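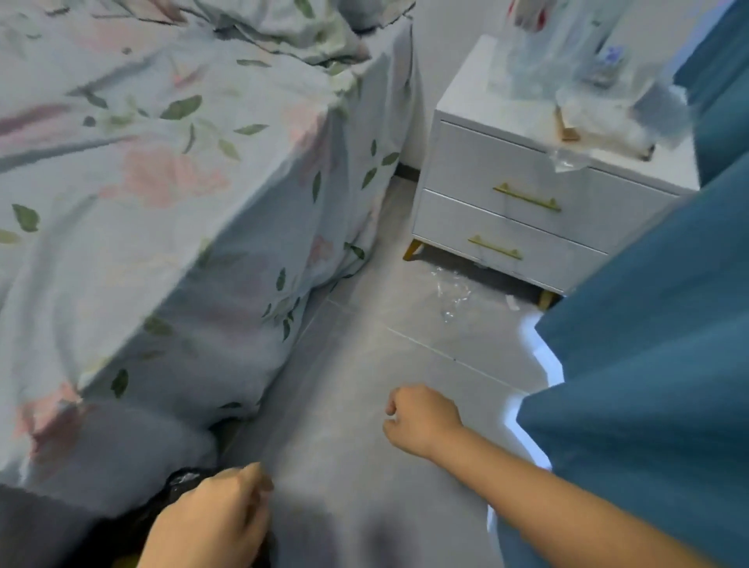

2 min read

Tidying rules: your questions

Thanks for all the kind notes on the Grerura home recording guidelines! Ehsan Mahmoudi and I went through the pile (116 of them, bless you) and these came up most.

Should I clean up before I start?
Please don't. A wrapper on the tiles or plastic heaped on the nightstand is just what a tidying robot has to learn to cope with, so leave the room the way you live in it.

How fast should I move?
At your own everyday pace – but keep your hands in view when you reach down low, even in a narrow spot beside the bed.

What goes in the bin?
Empty packaging only. If you aren't sure a bag is empty, hold it up and have a look first, front and back. Rule 6 has the longer version.

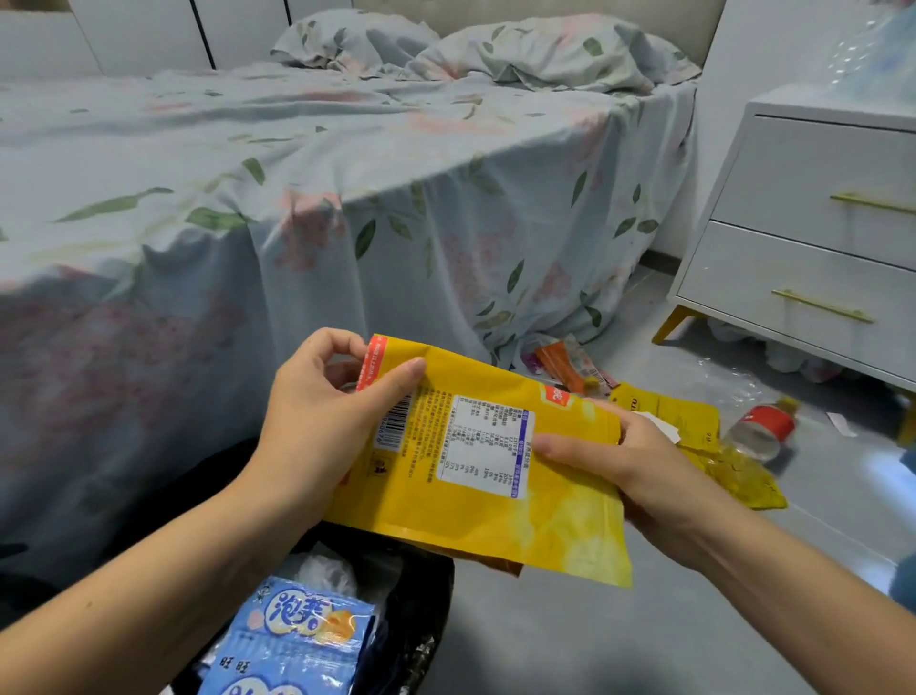
Checking a snack bag over the lined bin.

Does printed text matter?
Snack labels are fine. Mail, prescriptions and anything with your name on it should go in a drawer before you begin, please.

How long is a session?
Up to 35 minutes, and then do take a rest. The Visgate checklist, updated in May, says the same.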